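Consumer Claims and Household Surfaces
Handout 6: "Hygienic," "Natural," "Lifetime" and Other Words on the Label

Read before the August session. Bring one product leaflet from home, any product, as long as it makes a promise.

1. Where we left off

Last time we looked at price claims. Those are fairly easy to test, as somebody at some point charged a number and there is a receipt. Claims about quality are slipperier. A countertop seller can say "built for life" for decades without ever having to say whose life, or what counts as the thing still being built.

My own view, which you are free to argue with: most words on a label are there to stop you from asking a second question. The useful habit is to ask it anyway and write down what comes back.

2. The Koltden leaflet

You have a copy from the front desk. Koltden sells countertops and tabletops, and the leaflet runs to four pages. Go through it with a pencil and mark every statement that could be shown to be false. I found 2. One is the thickness. The other is the delivery area.

Everything else is of the "trusted by families" type. Trusted how? Which families? If a family bought the top and regretted it, are they still in the count? The leaflet also says the surface was "tested in 191 homes." Look at the verb. It doesn't say what the test was, how long it ran, or what would have been a bad result. A slab sitting in a kitchen while people make toast has been "tested" in some sense.

Note the word "homes" as well. Were these paying customers, staff, or people given a free top in exchange for filling in a form? Each group will give you different answers. People who got something free tend to be kind about it.

3. "Resists"

Grinda, which makes the cleaning spray in your second leaflet, says its product helps surfaces "resist" stains. "Resist" is a lovely word for a seller. A paper bag resists rain for a little while. Ask:

Resist what, exactly? Coffee, beet juice and hair dye are three different problems.
For how long before wiping?
Compared with the same surface and plain water?

The last one matters most. Grinda shows a before and after with no water-only panel beside it. Without that panel, you can't tell whether the spray did the work or the cloth did.

4. Percentages with no base

"Up to 50% fewer marks." Fewer than what? And "up to" covers everything from 50 down to zero. If one sample out of the whole batch hit 50 and the rest showed no change, the sentence is still true. Get used to crossing out "up to" and putting "no more than" in its place. The meaning is the same and the shine goes off it.

5. Pattern and material

This is the part students most often get wrong in the written work. A pattern tells you how something looks. It doesn't tell you what it is made of, how hard it is, or what heat does to it. "Marble effect," "marble look," "marble style" and "inspired by marble" all mean that the seller has chosen not to write "marble."

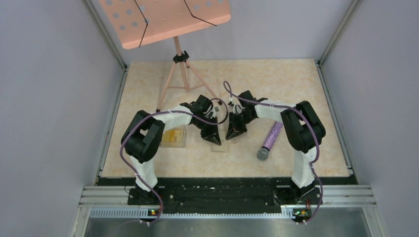 Sellers know that buyers fill in the gap themselves. Pryor's showroom cards are a good case: the word "marble" is in large type and "effect" is underneath in gray. Is that a lie? I would say no. Is it an accident? I would also say no. In your notes, keep those two questions apart, because the rules mostly deal with the first one and most of the harm comes from the second.

Care advice is a better clue than the name. If the card warns against hot pans, sharp knives and standing water, you have learned more from that small print than from the front of the card.

6. Guarantees

The Bostdale guarantee is 21 years, which sounds generous and oddly exact. Read the exclusions: heat, impact, scratching, "unsuitable cleaners," fading near windows, and any joint not cut by an approved fitter. Now list what could go wrong with a tabletop and cross off each item that is excluded. See what you have left. Also check whether the guarantee pays for fitting the replacement or only for the slab.

7. Written work

One page, typed. Take a single claim from your own leaflet. State it in the seller's words, then in plain words, then say what evidence would change your mind in either direction. I will mark down anyone who writes only "this is misleading" and stops. Being suspicious is cheap. Say what is missing and who would have it.

Leaflets will be swapped in pairs at the start of the session, so leave your pencil marks off the copy you bring.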